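Ticket 344 – Nosum heat pump dryer stops with drain fault
Opened: Tuesday, May 9, 2023
Status: Open, waiting on part

Hi again, me with the dryer. Your phone line asked me to put everything in one place so here goes, sorry for the length. The machine is the Nosum condenser model we bought through the Bandley store, plumbed to the laundry sink with the optional drain hose. Cycle starts fine, drum turns, warm air, lovely. Then at 35 minutes it beeps, the tank light comes on and it stops with a load of half-damp towels in it. The tank is empty when this happens! There's nothing in it to empty.

What I've tried so far:

Turned it off at the wall overnight. No change, same beep at the same spot in the cycle.

Pulled the tank out, rinsed it and pushed it back in until it clicked. Got one full cycle out of that and got my hopes up, then the next load stopped again.

Cleaned both lint filters and the sponge thing behind the kick panel (which was disgusting, I'll own that one). Airflow feels better but the fault is still there.

Took the drain hose off the sink and ran it into a bucket on the floor. More than 5 loads this way and it only stopped once, so I reckon that tells you something.

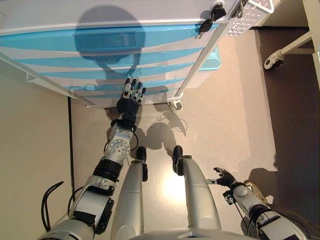
The hose run is my main suspect now. Your installation sheet says the outlet end can't sit too high, and ours goes up and over the edge of the sink with a bit of a loop at the back. I had a go at shortening it but the clamp is one of those single-use crimped ones and I didn't want to wreck it without a spare on hand. The spare clamps that came in the box would be in the blue and white drawers, the ones with the keys hanging off the lock at the top corner, and I've been through every drawer twice without finding them. So if you could post a couple out with the part I'd be very grateful.

Update, later same day. Spoke to the Senalau service desk, who do your warranty work out our way. They think it's the float switch sticking and the hose is just making it worse. They've ordered a switch and said 8 working days. Fine by me – the clothesline still works.

Two things I still need from you please. Is it all right to keep running it into the bucket until the part turns up, or am I cooking the pump? And does the Bravo hose kit fit this model? The store reckons yes, your website doesn't list it, and I'd like to know before I buy one. Email is best, I can't pick up at work.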